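Prondetti Stone Notes

A small text collection on caring for stone floors and counters at home. It holds 200 short notes written for homeowners, sorted by type of stone and type of problem. Compiled by Faustine Sabatier. Last updated Nov 16, 2024.

What is in it

Each note has a title, a stone type, a problem and a body of one or two paragraphs. Marble has the most notes, and slate has only 31. Stone types are given by their everyday names, so "marble" may cover some polished limestone sold under that name.

Veining and mottled color are treated as normal and are never tagged as damage. Cracks you can feel with a fingernail get the tag "crack".

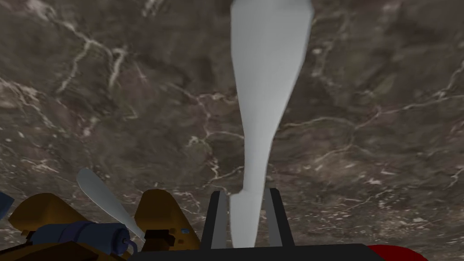
Files

notes.csv: all the notes, one per row
tags.txt: the tag list with short definitions
changes.txt: what changed between versions

Known problems

Notes on sealing disagree about how often to reseal. We left them as written. Also, 4 notes have no stone type.

Use

Free to copy and edit with credit. Test any cleaner on a hidden spot first. Corrections sent before the end of December will go into the next version.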